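Shipping and Receiving for Small Businesses
Handout 6: Labels, codes, and the trip a parcel takes
Last revised 31 December 2003

Okay, so last time I ran out of room at the whiteboard and half of you copied down my sorting diagram with the arrows going the wrong way. My fault. Ignore the diagram and read this in its place. Bring it to the next session, because we'll be marking up sample labels and I don't want to make another stack of copies.

Where we left off

We had gotten a parcel from the packing bench to the back door. It's been weighed, measured and taped, and it's sitting on a pallet with its friends. The question for this handout is how it gets from that door to one particular kitchen table several states away without a person ever really thinking about it. People touch it, sure. I used to be one of them (two Decembers on a dock, and my knees still remember). But the people touching it mostly don't read it the way you'd read a letter. They glance for one thing, the thing that matters at their stage, and they move it along.

Keep that in your head the whole way through. A label gets read by different readers, and each one wants something different.

Who reads the label

The pickup driver wants to know that the parcel belongs to their company and that it's on the manifest. A logo and a scan do that job in about a second.

The origin sorter wants to know which hub it goes to. Street names are useless here. Suppose you're standing at a belt and 700 parcels an hour are coming at you. You can't read "Apartment 4, second door past the bakery" on every one of them, so the label gives you a short code in very big type.

The destination hub wants to know which local station, and then which route. Again it's a code, sometimes the second half of the same code.

The delivery driver finally wants the address. So the address is fine print compared with everything else, and students always find that backward until they've thought about who looks at it and when.

The customer wants their name spelled right. I'm only half kidding. A misspelled name causes more phone calls than a dented corner.

Write those five down the left side of a page. When I hand you a label, you should be able to go down the list and point to the spot that serves each reader.
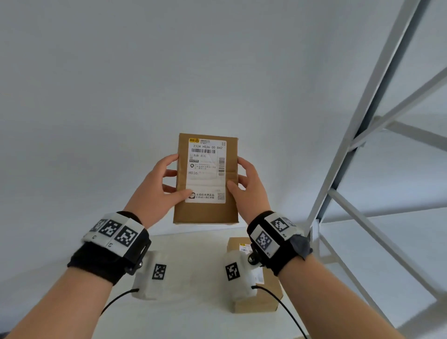

Sort codes deserve more time than the textbook gives them, so let's spend some here. A sort code is an address boiled down until only the machine-and-belt part is left. The usual trick is to break it into segments, and each segment gets used up at one stage of the trip and ignored afterward. You don't need to know a carrier's private scheme to spot the code, or even the language on the label. Try it with 232A H036-00 D42, in bold right across the top, with the barcode directly under it. Three chunks with spaces between them, and then H036 turns up again by itself farther down on the left. I'm not going to tell you what each chunk stands for, since carriers all roll their own and I'd be guessing. But a chunk that gets printed twice is usually one that somebody needs to find in a hurry. Also notice there's one barcode lying down and another standing up on the right side, and we'll get to that in a minute.

How segments work, with a made-up carrier

Let's call our carrier Prusard. Prusard has four big hubs, each hub feeds a bunch of stations, and each station runs a bunch of routes. A Prusard code might look like this:

3 - 180 - 22

The 3 is the hub. Only the origin sorter cares. Once the truck has pulled into hub 3, every parcel on it starts with a 3 and the number has done its work.

The 180 is the station. Hub 3 sorts on this and nothing else.

The 22 is the route. The station sorts on this, usually by hand, usually at a horrible hour of the morning.

Now a question that came up in both sections last year: why not just use the zip code? You can, and plenty of small outfits do. The trouble is that zip codes were drawn up to suit the mail, and a private carrier's stations sit wherever the rent was okay. One zip code can straddle two of your routes. Another can be so empty that you'd lump it in with three neighbors. So the carrier's computer takes the zip and the street and looks up its own code, and that's what gets printed big.

If the lookup table is stale, you get misroutes. Foris, the catalog company in our running case, had 559 misroutes in one December, and nearly all of them traced back to a single station that had moved across the river. The labels scanned perfectly. They just said the wrong thing. I bring this up every term because people tend to blame the scanner first.

Barcodes, quickly

I'm not going to make you learn how the bars encode digits. What I do want you to know:

A one-dimensional barcode (the plain stripes) normally holds a single number, and that number is a key. It doesn't contain the address. The address lives in a database, and the number finds it. If the database is down, your lovely crisp barcode won't tell you a thing.

A two-dimensional code, one of the square ones, holds a lot more, and it doesn't care which way you turn it.

Stripes do care. A simple scanner reads along one line, and that line has to cross all the bars. If a parcel comes down the belt sideways, a barcode printed in one direction can go by without a clean read. Some labels handle this by carrying one barcode each way, so a fixed reader has a decent chance however the parcel lands. It costs label space, and label space is precious, so not everyone bothers.

Please leave blank margin at both ends of the stripes. That margin is called the quiet zone, and tape over it is usually fine but a pen mark in it isn't. Don't doodle near the barcode. Don't write "thank you!!" near the barcode, however nice you are.

Where to stick it

Largest flat face. Never over a seam, never wrapped around an edge, never across the flap where someone will slice it open. If the box is long and thin, run the label the long way. On a reused box, kill every old barcode you can find, and I mean black marker through all the stripes or a blank label on top. El-Sayed Ceramics (our other case, the one with the teapots) once sent the same carton on a round trip because an old label on the bottom scanned before the new one on top. The teapot survived, by the way — that's how well they pack.

Wrinkles matter more than dirt. A smudge on a barcode can often be read around, but a crease that runs along the bars squashes two of them together. Smooth from the center outward with the flat of your hand.

A word on advertising

Some shippers sell a strip of their label, or use it for their own promotions. I go back and forth on it. The customer does look at the box, so from a marketing seat it makes total sense. From the dock I'd just like it kept well away from anything I have to read at arm's length. If you do it, put it at the bottom, and keep it smaller than the sort code.

Printing notes

Thermal labels need no ink, and they're cheap and fast. They also darken in heat, so don't store the rolls on top of the water heater like a shop I won't name. Figure on a box of 100 labels going faster than you'd expect, what with jams and test prints. The Widis printer in the lab pulls a little to the left. Nudge the guide before you start, and put it back when you're done, please, because the evening section has been complaining.

For next time

1. Bring three used shipping labels from home, from different carriers if you can. Black out names and street addresses first.

2. On each one, mark what the driver, the two sorters, the delivery person and the customer would look at. Use different colors if you have them.

3. Find the biggest type on the label and write one sentence guessing who it's for. Guesses are fine! I grade the reasoning.

4. Make up a three-segment code for a carrier that serves only your own county. Tell me how many stations it has and why you put them where you did. One page, and a rough map helps a lot.

5. Read the Foris case again, the second half only, and figure out what it would have cost them to reprint almost 180 labels a day by hand while the table was being fixed. Show your arithmetic, including the labor. Most people forget the labor.

The quiz on Handouts 4 and 5 is still on. Handout 6 isn't on it.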